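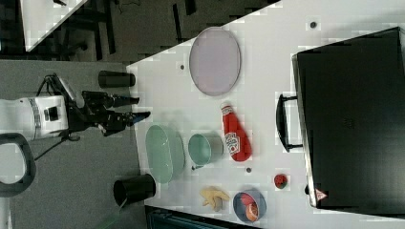

Le bras au bord de la table, en début d'après-midi. Bol bleu, assiettes, banane, bouteille de ketchup couchée.

22 juillet 2024

Journée passée presque entièrement dans le planificateur. Repris la branche de Sabina Urban sur la génération de préhensions, fusionnée hier soir avec deux tests désactivés. Réactivés ce matin : le premier passe, le second échoue toujours sur les objets allongés posés à plat.

Le problème est identifié. Prodorik calcule les candidats à partir du nuage de points segmenté, puis les trie selon un score qui mélange la stabilité estimée et la distance à la posture de repos. Le poids du second terme date de mai, quand nous travaillions avec des objets debout. Sur une bouteille couchée, le tri favorise des approches rasantes, avec les doigts presque parallèles au plan de la table. Le contrôle de collision les rejette ensuite une par une, et le budget de temps est épuisé avant d'arriver aux prises par le dessus, pourtant valides.

Compté les rejets sur la série du matin : 3810 candidats écartés pour collision avec le plan, sur la seule bouteille de ketchup. La banane s'en sort mieux, sans doute parce que sa courbure donne quelques normales exploitables au milieu.

Deux corrections envisagées. La première consiste à filtrer par angle d'approche avant le tri, avec un seuil fixe. Rapide à écrire, mais le seuil dépendra de la géométrie des doigts, qui sont longs, et il faudra le reprendre à chaque changement de préhenseur. La seconde consiste à intégrer au score une estimation grossière du dégagement, calculée sur la carte de distances que Hernari tient déjà à jour. Coût supplémentaire faible si l'on se limite à cinq points par doigt. J'ai choisi la seconde. Reinaldo Aguiar préférait la première pour pouvoir livrer cette semaine. Nous avons laissé les deux derrière une option de configuration, ce qui ne satisfait personne et encombre le fichier.

Côté perception, deux sujets ouverts.

L'assiette vert clair d'abord. Son aspect translucide et brillant trouble la profondeur : le nuage présente un trou au centre et une couronne de points flottants sur le pourtour. Duman la segmente correctement dans l'image couleur, puis la projection donne une surface qui passe sous le plan de la table. J'ai ajouté une contrainte de support : tout objet dont la hauteur médiane est négative est recalé sur le plan ajusté. C'est une rustine. Elle ne dit rien de la forme réelle du bord, et c'est par le bord qu'il faudra prendre l'assiette. L'assiette lavande ne pose pas cette difficulté, son contour gris est net dans les deux modalités.

Ensuite les trous dans le plateau. Le détecteur de petits objets leur attribue de temps en temps une étiquette, avec une confiance basse mais supérieure au seuil. Sabina propose de les masquer une fois pour toutes par calibration. Je m'y oppose : la table bouge, et un masque décalé finira par effacer la fraise. Un test de planéité locale devrait suffire, à condition de ne pas l'appliquer sous les objets déjà segmentés. Le trou situé sous la petite tasse est un bon cas limite, à garder dans le jeu de régression.

Passé plus d'une heure sur un faux problème. L'arbre de comportement repartait en phase d'observation après chaque plan refusé, alors que le nœud de reprise devait simplement demander le candidat suivant. J'ai soupçonné l'horloge, puis la file de messages. C'était un code de retour : Nemdale distingue « échec » et « aucun plan », et notre adaptateur les confondait depuis la dernière mise à jour. Une ligne changée, un test ajouté. Noté aussi que le journal n'affichait que le statut final du nœud parent, d'où le temps perdu. Les statuts des enfants sont maintenant écrits au niveau de détail normal.

Le contenu du bol reste hors périmètre. Pour l'instant le système traite le bol bleu et ce qu'il contient comme un seul volume convexe, ce qui convient pour l'évitement. Pour saisir un élément à l'intérieur, il faudra une segmentation d'instance séparée et une carte de collision qui accepte les concavités. Reinaldo a ouvert un ticket, sans date.

À faire demain :
rejouer la série du matin avec le nouveau score, option activée puis désactivée ;
relever le temps de planification par objet, pas seulement la moyenne ;
vérifier que la valise noire est bien déclarée comme obstacle fixe, poignée comprise ;
demander à Sabina d'où vient la marge de collision du poignet, que je ne retrouve dans aucun commit.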